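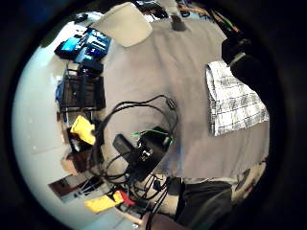
Der Textildienstleister Grurow nimmt im Mai eine graue Flachwäschelinie in sein Mietprogramm für Wohnheime, Pensionen und möblierte Apartments auf. Die Linie trägt die Bezeichnung Cenus und ergänzt das bisher ausschließlich weiße Sortiment. Sie umfasst Spannbetttücher, Bettlaken, Kissenbezüge und Bettbezüge. Abgestimmt wurden die Farbtöne auf die im Objektbereich übliche Kombination, bei der ein hellgraues Kissen auf grauem Stoff liegt und sich beide Flächen in der Helligkeit erkennbar unterscheiden. Für die Sortierung in der Wäscherei hat dieser Unterschied praktische Bedeutung, da Bezüge und Laken bereits am Aufgabeband nach Farbton getrennt werden können.

Gewebe und Färbung

Die Artikel bestehen zu 100 Prozent aus Baumwolle in Leinwandbindung. Gefärbt wird mit Reaktivfarbstoffen in zwei Stufen, einem helleren Ton für Kissen- und Bettbezüge und einem mittleren Ton für Laken. Auf einen dritten, dunkleren Ton wurde nach Vorversuchen verzichtet. Bei den dunklen Mustern zeichneten sich Faserabrieb und Rückstände aus dem Trockner stärker ab, außerdem fielen Abweichungen zwischen den Färbepartien deutlicher auf.

Jede Färbepartie wird vor der Auslieferung gegen ein Rückstellmuster gemessen. Partien außerhalb der internen Toleranz werden nicht mit laufender Ware gemischt, sondern geschlossen einem einzelnen Kunden zugeordnet. Dadurch bleibt das Erscheinungsbild innerhalb eines Hauses auch dann einheitlich, wenn Teile aus verschiedenen Produktionsmonaten im Umlauf sind.

Aufbereitung

Cenus-Artikel werden getrennt von weißer Ware gewaschen. Im Waschverfahren kommen keine optischen Aufheller und keine chlorhaltigen Bleichmittel zum Einsatz. Die Fleckbehandlung erfolgt nach der Eingangskontrolle als separater Schritt. Teile mit verbleibenden Verfärbungen werden nach dem zweiten erfolglosen Durchgang ausgesondert und, soweit das Gewebe es zulässt, zu Putztüchern weiterverarbeitet.

Die Spannbetttücher erhalten einen umlaufenden Gummizug, der in einem offenen Tunnel geführt wird. Er lässt sich in der Näherei austauschen, ohne den Saum vollständig aufzutrennen. Die Steghöhe beträgt 40 Zentimeter und ist damit auch für Matratzen mit Auflage geeignet. Größe und Artikelgruppe sind über einen farbigen Faden in der Saumnaht erkennbar, sodass beim Beziehen kein Etikett gesucht werden muss.

"Bei farbiger Mietwäsche entstehen Reklamationen erfahrungsgemäß durch Tonunterschiede innerhalb eines Zimmers, weniger durch Verschleiß", erklärt Bình Từ, Leitung Textiltechnik bei Grurow. "Deshalb haben wir die Partieführung festgelegt, bevor wir über Abmessungen und Konfektion entschieden haben."

Logistik und Bestandsführung

Die Auslieferung erfolgt in Rollcontainern nach dem vereinbarten Wochenbedarf. Die Bestandsführung übernimmt das Programm Hatel, das bereits für die weiße Ware genutzt wird. Cenus-Artikel erhalten darin eigene Artikelnummern und einen gesonderten Schwundbericht. Bestandskunden benötigen keinen neuen Zugang. Nach Freischaltung erscheinen die grauen Artikel in derselben Bestellmaske.

Häuser mit gemischtem Bestand werden gebeten, graue und weiße Schmutzwäsche in getrennten Säcken bereitzustellen. Säcke für graue Ware sind mit einem Streifen gekennzeichnet und liegen der ersten Lieferung bei. Nicht getrennt angelieferte Wäsche wird angenommen, der zusätzliche Sortieraufwand wird jedoch nach Preisliste berechnet.

Verfügbarkeit

Die Mindestabnahme liegt bei 1000 Teilen im Erstbestand, verteilt auf beliebige Artikel der Linie. Die Vertragslaufzeit entspricht der bestehender Mietverträge. Für kleinere Häuser ist eine Sammelbelieferung über den Vertriebspartner Du möglich, sofern die Objekte auf derselben Tour liegen. Interessenten können vorab ein Musterpaket anfordern, das je einen Kissenbezug, einen Bettbezug und ein Laken sowie das Datenblatt mit den Pflegehinweisen enthält. Die Leihfrist für Musterpakete endet nach 5 Wochen.

Über Grurow

Grurow vermietet und bereitet Flachwäsche für Beherbergungsbetriebe und Wohnheimträger auf. Zum Leistungsumfang gehören Beschaffung, Wäsche, Reparatur und Auslieferung.

Pressekontakt

Grurow, Unternehmenskommunikation
Datenblätter und Farbkarten werden auf Anfrage zugesandt. Abdruck honorarfrei, Belegexemplar erbeten.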